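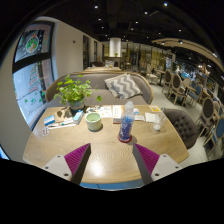 Wundedell is a hand-held gripper kit used to record everyday handling tasks for training robot arms. It is sold by Sivness, a small hardware firm based in Tinulthorpe, and consists of a two-finger gripper, a camera mounted behind the fingers, a charging base and a program for sorting the recordings. A person carries the gripper through a task by hand, and the footage is later used to teach an arm fitted with the same fingers. The kit went on sale on February 6, 2018, and has gone through two revisions.

Background

The first Wundedell was built by Kalliopi Karagiannis and Godfrey Mosoti, who had been trying to teach a fixed arm to clear tables. Their arm was bolted to a bench and learned the bench very well. Moving it to a cafe meant a van, two people and most of a morning, so Mosoti cut the fingers off a spare arm and put them on a handle. The idea caught on in the workshop within days, and the arm project was shelved so that the handle could be finished properly.

Sivness had made label printers before this, and the trigger on the early units came straight out of one of them. It was stiff. Owners of the first batch still talk about it, some of them fondly.

Design

The two fingers face each other and close when the trigger is squeezed. Each carries a ribbed pad on a screwed mounting block, and the ribs are the cleverest thing about the kit: they give a little under load, so a paper cup and a glass bottle can be picked up with the same pads and no change of settings. Pads are sold in pairs and can be swapped in a minute or two with the driver that clips into the handle.

The camera looks forward over the fingers, so every recording shows the tips and whatever they are reaching for. The wide lens also takes in a good deal of the room. Sivness considers this a strength, and it is hard to disagree — an arm that has only ever seen table tops is easily thrown by a window or a row of chairs. The battery lasts long enough for 40 short recordings, and the storage card holds 648 before it has to be emptied.

The gripper has no motor. All of the force comes from the user's hand, which keeps the weight down and makes the kit pleasantly quiet to use in a room where people are eating.

Recording

A session starts with the gripper on its base, where it finds its zero position. The user then lifts it, presses the side button and carries out the task at a steady pace. Tasks in the printed guide include moving a cup to a tray, standing a carton upright, picking up a pen, and folding a napkin, the last of which is marked as difficult and deserves it.

Clear objects are the other hard case. A drinking glass on a shiny table gives the camera very little to work with, and ceiling lights reflected in the surface can be taken for part of the object. The second revision added a darker exposure setting for this, and it helps a great deal. Thin packs lying flat remain awkward, though patient users get good results by sliding them to the edge of the table first.

Software

The sorting program, Hoxha, was written by Zdenka Popescu. It trims the start and end of each recording, flags the ones where the fingers leave the view of the object, and groups the rest by task. Hoxha runs on an ordinary laptop. Its replay window, in which finger opening is drawn as a moving line under the video, is a joy to use and has been copied by at least one hobby project. Export is limited to two file types, and requests for a third have been open for a long time.

Reception

Amra Kneževič tested the kit over a full October for a robotics newsletter and collected more than 2000 recordings with it. She praised the pads and the replay window, called the handle "the first one I have forgotten I was holding," and disliked the charging base, which has to stand perfectly level. Rhonda Lemieux, who teaches an evening class in automation, wrote that beginners were making usable recordings in their first lesson. Her one complaint was the handle's size, too large for some of her students. A smaller handle was added to the parts list with the second revision and fits all earlier units except those with the label printer trigger.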